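From: Akosua Antwi
To: shared-desks list
Date: 27 May 2022
Subject: Re: [shared-desks] Desk reset, stationery and the carpet-topped tables

On the reset list, the previous message said:

> The draft says every table gets reset at the end of a booking, but it
> doesn't say to what. At Onley we put the pens back in the cup and leave
> the rest where it is. At Lozano they clear everything into a tray. Both
> sites think they are following the draft.
>
> Second, the carpet-topped tables. Do we treat them as desks or as
> display tables? The wipes we buy are for hard tops and the label says
> so. I would like this settled before the next order goes in.
>
> Third, whiteboard markers. We went through 90 of them last term at one
> site. Are people taking them, or are they drying out?

Taking these in order.

1. Reset to what

I agree the wording is loose. "Reset" was carried over from the old room sheet, where the only things in the room were chairs and a board. It was never meant to cover loose items.

My proposal is to sort what is found on a table into three groups and give each one a rule.

Group A, stays on the table: the pen cup and whatever belongs in it. One cup per table.

Group B, goes back to the stationery shelf: notebooks, staple removers, sharpeners, spare clips, anything else from the shelf. Notebooks go back as a squared stack, spines the same way, so that whoever restocks can see how many are left without lifting them.

Group C, does not stay in the room: drink bottles, paper cups, snack canisters and anything that came in with a person. Empty goes to recycling, part full goes to the kitchen counter.

The hard part is Group C, since people use paper cups as pen holders. Once a cup has things standing in it, the next person reads it as a fixture and leaves it alone. I would write the rule by what the container is, regardless of what is in it. Paper cup: contents to the shelf or the pen cup, cup to the bin.

The same mixture turns up on most of the tables. Markers end up beside the pen cup, stationery gets spread between the drinks, and all three groups share one surface.

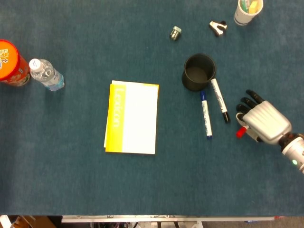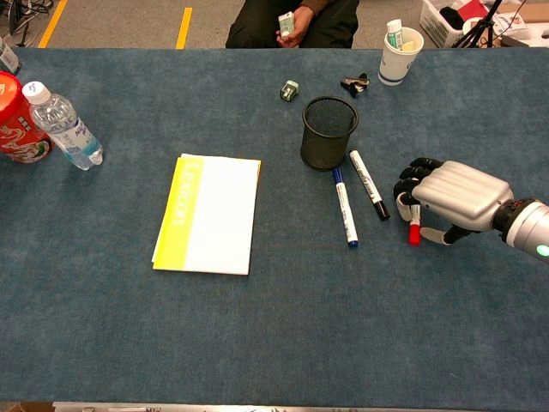

Markers and water bottle on the carpet, notebooks with the yellow stripe in the middle, both views.

The order of work matters more than I first thought. If you start with the pens you have to move the bottles to reach them, and a round bottle on its side goes wherever it likes. Clear Group C first, then Group B, then fill the cup. I timed this at Lozano on a fairly bad table and it took 40 seconds, against a bit over two minutes doing it in no order.

I don't support the tray method as it stands. A tray gets the table clear but the sorting still has to be done later, by someone who doesn't know which things were in use. If Lozano wants to keep trays, they should be emptied the same day.

2. Carpet-topped tables

Treat them as desks. They are booked as desks and the booking system has no other category for them.

You are right about the wipes. The ones on the current order (Undolix, catalogue line 1211) are for sealed surfaces, and on a pile they leave a damp patch that collects lint. Please don't use them there. For the carpet tops I suggest:

-- Hand vacuum with the brush head, weekly. Short strokes, one direction, then across.
-- A dry cloth for loose grit between times.
-- Spills blotted with a white cloth. No rubbing. A coloured cloth can transfer.
-- Nothing with bleach in it.

The Sunatow hand vacuum in the Onley cupboard has the right head. Lozano's does not, and I have added one to the order. It is a small line and I don't expect any objection.

One point for the sheet: pencil shavings. They sit down in the pile and a cloth will not lift them. I would move sharpeners off the carpet tops altogether and keep them at the hard counter by the bin. That is a change from the draft, which lists a sharpener as optional on any desk.

Staples are the same problem, only worse. Pull them over a sheet of paper and tip the paper into the bin. Anyone who has leaned a forearm on one of these tops will see the point.

3. Markers

Mostly drying out, going by what I find when I test them. The shelf log gives no sign that full packs are leaving the building, and most of the dead ones I pick up have a cap that was never pushed home. It should click. If it doesn't click it isn't on.

Storage position comes up every time we discuss this. Flat is best for whiteboard markers. Upright with the cap down is acceptable, though the tip can flood. Upright with the cap up is the worst of the three, and it is how nearly everyone puts them in a cup. Having now said that pens live in the pen cup, I accept there is a conflict. Options:

(a) Markers go in the cup, cap down, and we live with some flooding.
(b) Markers move to the board ledge, flat, and the cup is for pens and pencils only.

I prefer (b). It also puts the markers next to the only surface they are meant for. It does mean two places to check at reset.

On quantities, we have been buying mixed colours in equal numbers, and black goes first at both sites. I would go to half black and split the rest between blue and red. Green can stop until someone asks for it.

Budget for the stationery line is $2000 to the end of November, and the changes above fit inside it, vacuum included.

What I still need from people on the list:

-- Onley: do your boards all have a ledge? I recall one without.
-- Lozano: how many trays are in use, and who empties them?
-- Anyone: objections to the paper cup rule.

If (b) is accepted I will redo section 4 of the draft and send the changed lines only, so there is no need to read the whole thing again.

Akosua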